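Sep 20, 2024
Workshop notebook, small appliances bench
Entry by Henok Lencho, copy to Meron Abdella

Microwave moved to the beige table by the white wall. Old spot on the steel shelf given up, the shelf flexed when the door was pulled and the readings from August can't be compared with anything. Everything from today on is taken on the table.

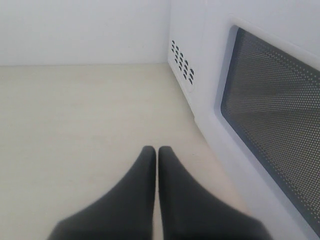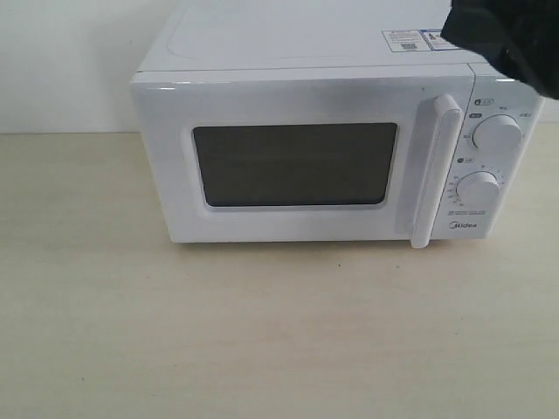 Position settled after two tries. First try had the left side too near the shelf upright and I didn't like how little air the slots had. Moved it over a hand's width and left it. Feet all touching, no rock when pressed at the corners. The table has a slight fall toward the room, one folded strip of card under the front left foot takes it out. Please leave the card.

Before starting: wiped the door inside and out with a damp cloth, wiped the table, took the glass plate out and washed it, dried it, put it back. Roller ring had something sticky on one wheel, probably from the soup somebody heated in August. Soaked it and it turns freely now. Checked the door seal with a strip of paper at the four corners, same drag at each.

Water test

Plain tap water in the Moldovan glass jug, the tall one with the chipped foot. Filled to 400 g on the scale each time. Jug in the middle of the plate, handle toward the back. Stirred before reading, probe held off the bottom. Upper knob turned all the way up, lower knob to the time. The timer is hard to set for anything short. Going past the mark and coming back gives a better result than stopping on it going up, so do it that way, and use the stopwatch for the real time in any case.

Run 1: 110 seconds. Rise was lower than I expected. Cold oven, so I'm not putting weight on it.
Run 2: 110 seconds, straight after. Higher.
Run 3: same as run 2 within what the probe can tell us.
Run 4: spoiled. I opened the door early to look and lost count.
Run 5: good, agrees with 2 and 3.

Temperatures are on the loose sheet clipped in the back, I'll copy them over when the sheet is complete. Discard run 1 when averaging. I think we should do a throwaway run every morning and write it down as such.

Meron asked whether the jug itself takes up heat. It does, the foot was too warm to hold after run 5. Weighed it empty and dry: 413 g. So there is more glass than water in every run and we can't ignore it. Either we correct for it or we change to something lighter. I'd sooner change. The thin Skamix beakers would do but we only have the small ones, which hold 200 g comfortably and not much beyond that. Two of them side by side would give the same water as the jug, though then they are both off center and I don't know what that does. Try it both ways next time.

Half power

Did one run at a middle setting, same jug, 200 seconds. Listened for the cycling. It comes on for a stretch, drops back to just the fan, comes on again. Could not get the on and off times with the stopwatch because my finger was late every time. Meron suggests plugging through the Clevero meter and reading the draw instead. Good idea, the meter is in the drawer with the extension leads, battery may be flat.

The power knob has a loose feel between settings. It clicks at each label but can be left sitting between two. When that happens the oven still runs. I don't know which setting it picks. Until we do, look straight at the knob from the front when setting it, at table height, not from above.

Cold spot check

Wet paper towel laid flat on the plate with a grid of marshmallows on it, the small ones from the Wara bag. Thirty seconds was too short, nothing to see. A further fifteen and the ones in a ring near the edge of the plate had swelled, with the middle ones flat and slightly firm. That fits with the jug being a poor choice in the middle, if the middle is where the oven is weakest. Repeated with the plate turned by hand a quarter way before starting and got the same ring. Marshmallows thrown out. Plate washed again, it takes longer than you'd think to get the sugar off.

Table underneath

Felt under the oven after the last run by sliding my hand in from the front. Warm toward the back, no smell, surface unchanged. Will check again after a longer session. If it gets any warmer I want a tile under there.

Still to do

Find a battery for the meter.
Both beakers, centered one at a time and then as a pair.
Knob: half power again with the meter on.
Ask Meron where the second probe went, the one with the red sleeve.
Copy temperatures from the loose sheet.

Oven left unplugged, door ajar to dry. Jug is upside down on the rack.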